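The Persimmon Clause

Edileuza Furtado had inherited the flat above the Pernthorpe bakery, and with it her aunt's handwritten rules for the fruit bowl. There were 11 of them. Rule one said the bowl must never be empty on a Thursday. Rule two said it must never be full.

"Full of what?" asked Quyên Ngô, who had come to help with the boxes and had so far helped with the biscuits.

"It doesn't say. She was a notary. She liked to leave room for argument."

They argued until four. Quyên held that one piece of fruit was neither empty nor full, and that the aunt could take it up with her if she objected. Edileuza thought one piece looked like the end of a party. They settled on three, went down to the market, and came back with a cabbage, a lamp, and a receipt for 18 dollars that neither of them could account for.

"The cabbage is round," said Quyên.

"The cabbage is a vegetable."

"Rule four says 'produce.'"

Edileuza read rule four again. It did say produce. It also said that no guest was to be offered anything from the bowl until they had asked for it twice, which explained a great deal about her childhood.

She put the cabbage in the bowl. It filled it completely, in open breach of rule two, and the lamp had to go on the floor.

"Could I have some of that?" said Quyên.

Edileuza waited.

"Could I have some of that, please?"

"Get a knife," said Edileuza, and went looking for the salt.

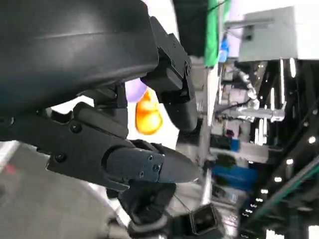 The Second Thursday

By the following week the cabbage was gone and Quyên had brought a pear.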